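About Claler

Claler is a robot safety and fault review company based in Stiradcombe. We work with builders of home and light commercial robots. Clients send us arm control software before it goes into a real kitchen, and we try to make it fail in a simulated one. Then we write up what failed and how.

How we started

The company grew out of one fault. Our founders were on the team for Preker, a kitchen assistant arm that cleared dishes and wiped counters. During a supervised trial, the arm lost a joint position reading for a moment, kept moving on the last good value, and drove its wrist into a cabinet door. The door split down the middle. The operator was standing outside the marked area and was not hurt, but the emergency stop had been mounted on the far side of the counter, and reaching it meant leaning across the path of the arm.

The report took 16 days to write. Most of that time went into finding out why the controller had accepted an old reading as a new one. The software had passed 100 test runs before the trial, and every one of them used a clean sensor signal. The case that broke the door had never been tried.
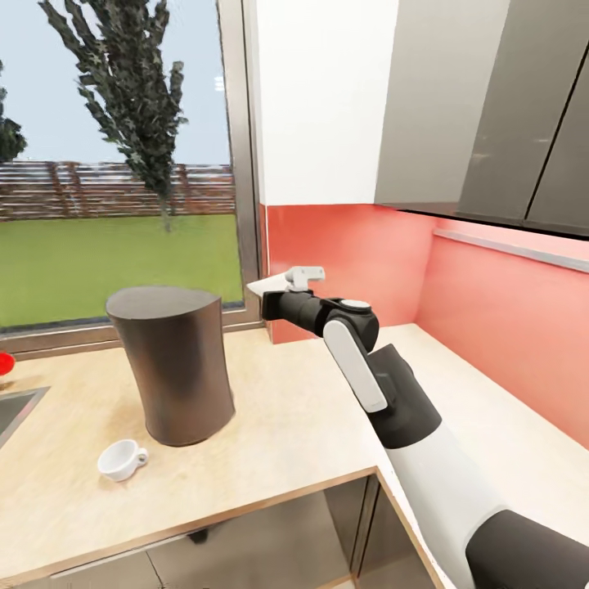

After the report was finished, we built Kyei, the test program we still use. Kyei runs a client's control software in rendered kitchens and introduces faults on purpose: dropped readings, late commands, a gripper that reports closed when it is open, an object that is not where the plan says it should be. Each release goes through 600 runs. If an arm leaves its allowed space in any of them, the release does not pass, and the client gets the full log of that run.

What we have found

Our fault library holds 134 entries. Stale position data is still the most common cause of unplanned motion in the software we see. Bad recovery behavior comes next. Many controllers detect a problem correctly and then make a fast move back to the home position, through whatever is in the way.

What we don't do

Simulation does not cover everything. Kyei will not find a loose connector or a worn brake, and we say so in each report. We do not certify products. Stop button placement is checked on site, with the arm powered down, and we will not sign off on a layout from drawings alone.

Working with us

New clients can book an intake call on Tuesday mornings. Please have your joint limits, your stop circuit diagram and any past incident reports ready.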